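About Paquette

Paquette is a small press and review desk that works only with life writing: memoir, personal essays, letters and diaries. We publish four books a year and a review page that is updated when there is something to put on it. The press was set up by Siobhán Geraghty, who had edited trade nonfiction for 16 years and wanted a list she could read in full, twice, before it went to print. She still does.

What we publish

Our books run from 90 to 360 pages. Shorter manuscripts are considered for the Brata series, which prints single long essays in a pocket size with sewn binding. Longer ones go into the main list. We do not publish novels, poetry, or memoir written by someone other than the person named on the cover. Collections of linked essays are welcome, provided that at least half of the pieces have not appeared elsewhere.

The first print run for a main-list title is 2000 copies. Brata titles are printed in smaller runs and reprinted when stock falls below one carton. Every book stays in print for the length of its contract, and rights go back to the author on written request after that. 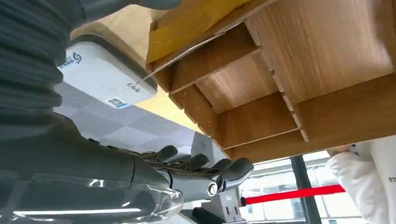
Paquette, 4/2/26

The text of this page replaces the earlier version. The sections on reading periods and review policy have changed. The section on payment has not.

Reading periods

We read unsolicited work in April and at no other time. Manuscripts sent outside that month are deleted unread, and the sender gets an automatic note with the dates. Send one file containing a cover letter of no more than one page, a list of chapters or essays, and the first 90 pages of the manuscript. If the whole manuscript is shorter than that, send the whole manuscript. Do not send a marketing plan. Comparisons to other books can be left out as well.

Each submission is read by two people working separately. Their notes are then compared. Where both say no, the answer is no, and it goes out in two or three sentences. Where they disagree, Siobhán Geraghty reads the pages and decides. Writers whose pages are carried forward are asked for the full manuscript, and a decision on a full manuscript takes up to 16 weeks.

How we edit

A memoir accepted by the press goes through three rounds. The first deals with structure: where the book begins, what order the chapters take, which years can be skipped. Most cuts are made at this point. The second is a line edit, done on paper and returned to the author by mail. The third is the fact check.

The fact check covers dates, place names, public events, quoted documents and anything that could be looked up. It doesn't cover memory as such. If an author recalls a kitchen as yellow and a sister recalls it as green, the kitchen stays yellow. If an author places a flood in the wrong year, we ask about it. Living people who appear in a book in a way they might object to are discussed one by one, and names are changed where the author and editor agree to it. Changed names are stated as such on the copyright page. Composite characters are not accepted.

Letters and diaries are handled differently. Spelling is kept as written. Cuts are marked with a bracketed ellipsis, and the location of the original papers is given in a note at the back.

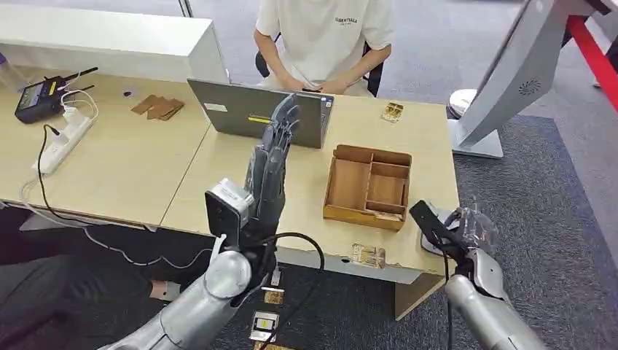
A contract is offered before the first round begins, so that no author is asked to revise on the chance of being published. The advance is paid in two parts, on signing and on delivery of the final text. Royalties are worked out on the cover price and paid twice a year, with a statement showing copies printed, sold, returned and given away. Translation rights are held by the author unless we are asked to handle them.

Reviews

The review page is edited apart from the book list. We don't review our own titles, or titles by anyone now under contract to us. Reviews run from 360 words for a short notice up to 2000 for an essay covering several books. Reviewers are paid a flat fee per piece, set by length, and keep the right to reprint.

We look for reviews that say what the book is, how it is built and whether the sentences hold up. A summary of the author's life is usually too long at any length. Pitches are read all year — include the title, the publisher, the publication date and two or three lines on what you want to say. Publishers may send finished copies or proofs. We do not confirm receipt and we do not return books.

Imprints and series

Paquette: the main list, memoir and essay collections.
Brata: single long essays, pocket size.
Pranier: letters and diaries, edited with notes. One title a year at most.
Imitz: reissues of memoirs that have been out of print for at least 16 years. Suggestions from readers are accepted, and should name the edition you have read.

Ordering

Bookstores can order from us directly on standard trade terms. Individual orders ship within the week. Teachers who want to use a title in a writing course may ask for one desk copy per course, giving the name of the school and the expected enrollment. Electronic editions exist for the main list and Brata only. Pranier titles are printed with facing notes that do not convert well, and no electronic edition of them is planned.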